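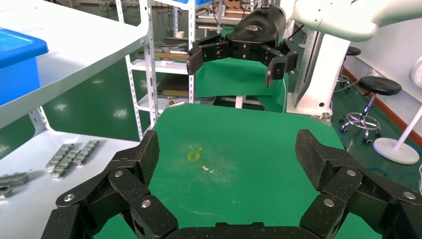 4.2 Gripper comparison

Figure 3. Workspace seen from the wrist camera of the near arm, with the second arm's gripper open on the far side of the table.

All grippers were evaluated on the same two-arm cell described in Section 3. We compared three end effectors: the Werkis linked-finger gripper, the Mernel parallel-jaw gripper, and the Balodari underactuated hand. Each was fitted to both arms in turn, so that a given block of trials always used a matched pair. Mounting plates were machined to keep the distance from the wrist flange to the closed fingertips constant across the three types. Controller gains were left unchanged apart from the payload term, which was updated for the mass of each gripper.

Each gripper completed 500 pick attempts and 500 arm-to-arm handovers, for a total of 3,000 trials. Target poses were drawn from a fixed list generated in advance and replayed in the same order for every gripper. A trial was counted as a success if the part was lifted clear of the table and held for three seconds. For handovers, the receiving gripper had to hold the part for the same time after the giving gripper had opened fully. Parts that slipped but stayed within the fingers were logged as held and marked separately.

The wrist camera was kept at a fixed offset from the flange. This choice affects the grippers unequally. With wide fingers, both finger assemblies stay in view when the gripper is open, and they hide the lower left and lower right of the image, as in Figure 3. The table between the fingertips remains visible. The parallel-jaw gripper covers less of the image when open but blocks the grasp point itself during the last part of the approach. We therefore report results with the camera active through the whole motion and, separately, with the last camera estimate frozen 40 mm above the part.

Freezing the estimate improved pick success for the Mernel gripper and made little difference for the other two. The Werkis gripper had the fewest failed picks in both conditions. Its failures were mostly collisions between an open finger and a neighboring part, and these went down when the opening angle was reduced before descent. The Balodari hand tolerated larger position errors but rotated the part during closing - in some 12 percent of handovers the rotation was large enough that the receiving arm had to replan.

Dust on the work surface was not controlled during the trials. Fingertips were wiped at the start of each block and at no other time. Surface marks were occasionally segmented as parts by the detector, and trials started on a false detection were discarded and repeated from the same pose list entry. Handover timing was annotated by A. Calado and checked by E. Lindholm, using the logs exported from the Tekleab controller.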